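Keep the tie, even if you never wear one

My father-in-law gave me 310 reasons to own a tie, or so it felt, and I listened to none of them. I have changed my mind since, though not for his reasons. 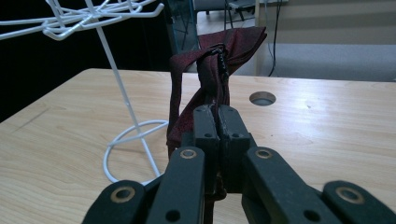 Most people I know have stopped wearing ties to work. I stopped in my second year at Gindura, when the manager turned up in a jumper and the rest of us took the hint. I don't want those days back. A collar done up to the top in May is a misery. What I do object to is the clear-out that came afterwards, when perfectly good ties went off in bin bags with the old bedsheets.

A tie takes up almost no space. Rolled up, a dark maroon one fits in the corner of a sock drawer and can stay there for years. You will want it for a funeral, a wedding, or an interview with somebody older than you. If you don't have one you will buy one in a hurry, and it will be shiny and too long.

Burgundy is the colour I would keep if I could keep only one. Black is for funerals and looks it. Navy is fine but disappears against a navy suit. A deep red with a bit of texture in the weave goes with grey, blue and brown, and it doesn't look as if you are trying to sell anybody a house.

The other thing I would argue for is learning the knot properly. Kári Laxdal, who I shared an office with, kept his tie permanently knotted on a hook and pulled it over his head like a halter. It saved him a minute each morning. It also left the narrow part so creased that no iron would shift it, and in the end he cut it up for ribbon. Undo the knot at night. Hang the thing up or roll it loosely.

As for worn ones, I don't think a ragged edge means the bin. The fabric is usually better than anything you would find in a craft shop, and a short length of it makes a decent bow for a present or a tie-back for a small curtain. My sister made bows from old ties for the Ruawai fair and sold the lot. She used a darker strip round the middle to hold the folds in place – simple enough that I managed two myself, one of them straight.

I own three ties now. I wore one last month, for an hour, and then it went back in the drawer.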